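Home | Products | Support | Contact

Gesley Pedal Bins – Frequently Asked Questions

Which liners fit the small bin?
Kultov 300 liners fit without trimming. Thicker film is harder to fold over the rim and can keep the lid from closing.

How much film should hang over the rim?
Enough to hold when the bag is full. Fold it down evenly on all sides and press out the creases. Excess film can be tucked behind the inner ring.

The pedal feels stiff. What should I check?
Set the bin on a flat, level surface and look for grit in the slot at the base. Wipe the slot and the ridges on top of the pedal with a damp cloth. Do not oil the hinge. 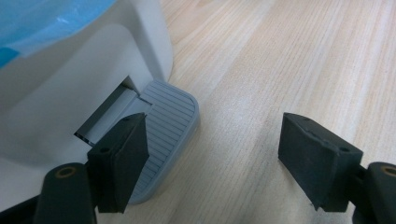 Ribbed pedal at the base of a white unit, with blue film draped over the top.

Can I order a replacement pedal?
Yes – quote part 679. The Londach pedal is a different part and does not fit.

Can the bin stand on a wooden tabletop?
Yes. Lift it to move it; dragging can mark the finish.

Who answers technical questions?
Washington Aguiar, Parts Desk. Include the part number in your message.

55 people found this page helpful | Share
Last updated: 2024-02-04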